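Ctibor Bednárik has repaired and regraded domestic water softeners for 22 years, the last 14 of them from a unit at Purkel. His firm, Ekport, services 176 households on contract, most in the older streets where incoming hardness is highest.

## Sizing

Most of the faults he sees begin with the original specification. "People buy on tank volume," he says. "Volume tells you very little. You want the hardness at the tap, the daily draw and the interval between regenerations. With those three the resin quantity is simple arithmetic."

He takes the hardness reading himself, from the kitchen cold tap after a two-minute run. Supplier figures are averaged over a zone and can differ from the house by a wide margin. At one address in Uditz the published value would have led to a unit half the size required.

Oversizing brings its own trouble. A bed that regenerates too seldom tends to channel, and water then passes through a narrow path in the resin while the remainder does no work. "The owner reports hard water and assumes the resin is spent. Usually I backwash it, shorten the interval and test again after a week."

Siting comes next. Bednárik asks for a level floor, a drain within reach and enough height above the lid to pour in salt. He will fit a unit in a kitchen cupboard if the shelf above can be removed, but prefers a utility room.
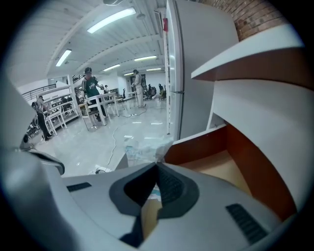
## Salt and settings

He recommends tablet salt for nearly all domestic units and keeps the level between one third and two thirds full. Overfilling encourages bridging – a hard crust with a void beneath it – and the brine then runs weak.

Vojtěch Hájek, who handles the firm's testing, records outlet hardness at each visit. Of the 136 units he checked last April, most of those out of range needed only a change to the programmed hardness value.

"The clock is the other one," Hájek says. "After a power cut it regenerates at teatime, and they get hard water in the bath."

Bednárik does not sell annual resin cleaning. He offers it where iron is present, and asks to see a test result first.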